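Vandana Awasthi m'avait prévenue au téléphone : « Si tu viens me parler de loutres, prévois l'après-midi. » J'avais prévu une heure, grosse erreur ! Elle m'ouvre la porte en bottes, une tartine à la main, et commence à répondre avant que j'aie sorti mon carnet.

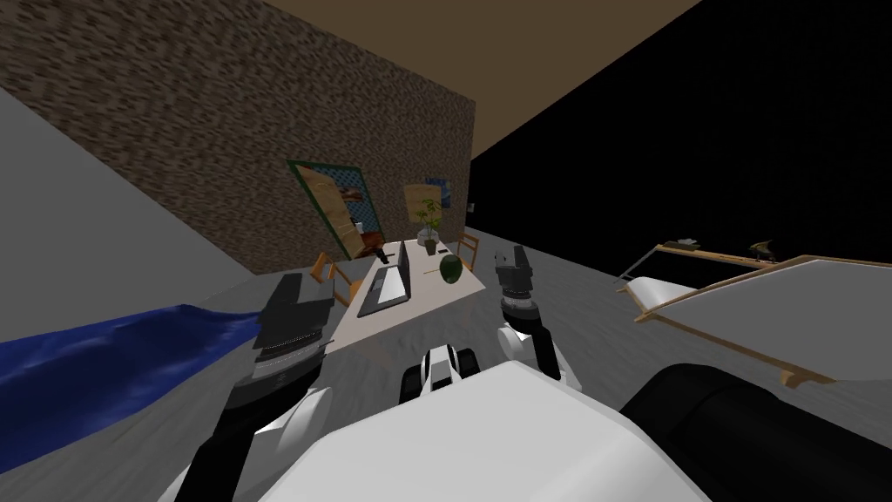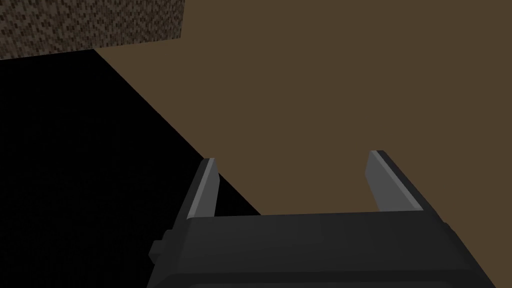
Cela fait six ans qu'elle suit les loutres d'Europe le long du Perov, une petite rivière à truites que je ne connaissais pas du tout (je ne suis pas fière). Avant, elle étudiait les chauves-souris. « J'en avais assez de travailler la nuit, alors j'ai choisi un animal… qui sort surtout la nuit. Bravo moi. »

Je lui demande combien de fois elle en a vu. Elle rit franchement. « En vrai, de mes yeux ? Moins souvent que les gens l'imaginent. La plupart du temps, je ramasse des crottes. » On appelle ça des épreintes, et elle en a noté 956 depuis le début, toutes rangées dans un classeur par pont et par rocher. L'odeur, paraît-il, n'est pas désagréable : « Du poisson avec du miel, un peu de foin. Ma mère dit que je suis la seule à trouver ça joli. »

Les épreintes racontent le menu. Des écailles, des arêtes, des bouts d'écrevisse, parfois des os de grenouille à la sortie de l'hiver. La loutre n'a pas de couche de graisse comme le phoque, c'est sa fourrure qui l'isole, et il lui faut manger beaucoup pour garder sa chaleur. « Elle plonge, elle rate, elle replonge. Les petits poissons, elle les croque dans l'eau, sur le dos ou presque. Les gros, elle les tire sur la berge. »

Et dans l'eau trouble, comment fait-elle ? Là, Vandana pose sa tartine. « Les moustaches ! Les vibrisses sentent les remous du poisson qui file. » Elle me mime la chose avec les doigts de chaque côté du nez, je regrette de ne pas savoir dessiner.

On parle ensuite des petits. Ils naissent aveugles, dans un terrier qu'on appelle la catiche, souvent sous les racines d'un frêne ou d'un aulne. La mère les élève seule, pendant près d'un an. « Et ils n'aiment pas tous l'eau au début. En mai, j'ai vu une femelle attraper le sien par la peau du cou et le mettre dedans. Il criait ! Un petit sifflement très aigu, je l'entends encore. »

Ce qui l'inquiète, c'est la route de Boutros. Quand la rivière monte, les loutres refusent de passer à la nage sous le pont et traversent la chaussée. Une simple banquette le long de la pile suffirait, à l'entendre, et elle a déjà écrit deux fois pour la demander. Elle attend la réponse.

Il était presque 18 heures quand on est enfin descendues au bord de l'eau. Pas de loutre, évidemment, mais une épreinte toute fraîche sur une pierre plate. Vandana s'est accroupie, a sorti son crayon et m'a tendu le classeur : « Tiens, c'est toi qui l'écris. »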